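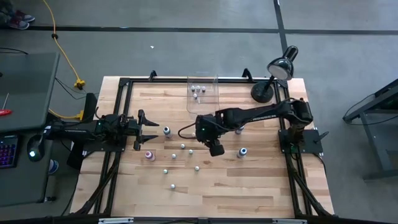 Two arms and a small bottle at the wooden table.

Oct 19, 2025
By our Wotholm correspondent

The border police post at Clostau opened to visitors for the first time in 3 years. Nearly 200 people came, most of them from villages along the Brendari road.

Officers showed the patrol boats, the radio room and the new barracks, where 31 extra personnel are to move in by December. Residents asked mostly about night patrols and the closed ferry landing.
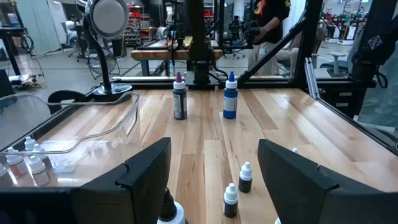

Dropper bottles on the tabletop.

The post commander said the landing would stay shut for now. The tour of the Siliņa watchtower was limited to 20 visitors at a time, and the line was long by noon.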